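Category: Game Data / Strategy / Community Datasets

# Plirau unit and structure table

This repository holds the unit and structure stats for Plirau, the base-building strategy game, as they stand after the April balance patch. It replaces the old spreadsheet that Roy Catterall kept up through the beta.

There are 326 rows, one per buildable unit or structure. Upgrades are listed as separate rows when they change the model or the weapon, and folded into the parent row when they only change hit points.

## Files

- `units.csv` -- everything that moves
- `structures.csv` -- everything that doesn't, including walls and gates
- `weapons.csv` -- one row per weapon, joined on `weapon_id`
- `changes.txt` -- hand-written notes on what moved between patches

## Columns worth knowing

`cost_ore` and `cost_power` are the build costs before any commander discount. `build_time` is in seconds with a single builder assigned. `range` is measured in map tiles from the edge of the footprint, so a large structure reaches a bit farther than its number suggests.

`hp` is the base value. The Satis heavy wall reads 900 here, and in game it will show more if you have the masonry upgrade.

`role` is our own label and isn't in the game files. Merike Koppel assigned them all, and a few are arguable. The Bikatix launcher is marked `siege` even though most people build it to hold a choke point.

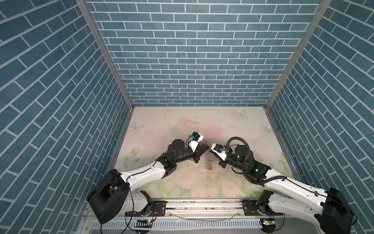

Shield values are kept in their own column and are not added to `hp`. Shields recharge and hit points don't, so a combined total makes shielded turrets look weaker than they play.

## How the numbers were collected

Costs and build times come straight from the game's text files. Damage and reload were tested by hand on the Castellanos map, with both sides' upgrades turned off. Ilona Vida ran the ground weapons and Alaric Ostrowski ran the air ones. Where the test and the text file disagreed, the test result went in and the row has `tested` in the `source` column.

78 rows are still marked `unverified`. Most of those are naval units, which need a second player to test properly.

## Known problems

- Splash damage is recorded at the center of the blast only. Falloff is not modeled.
- Repair rates for the small drone are from before the patch.
- Two gates share the same display name. Use `structure_id` to tell them apart.
- Campaign-only units are left out. The 3,000 hp fortress core from the last mission is one of these, so please stop filing it as missing.

## Contributing

Open a pull request with one change per commit and say which game version you tested on. Rosalind Bellamy merges them, usually within a week. Don't re-sort the files -- it makes the diffs unreadable.

## License

The tables are CC BY 4.0. Unit names and icons belong to the game's publisher, and the icons are not included.

Last updated: April
14 comments · 6 shares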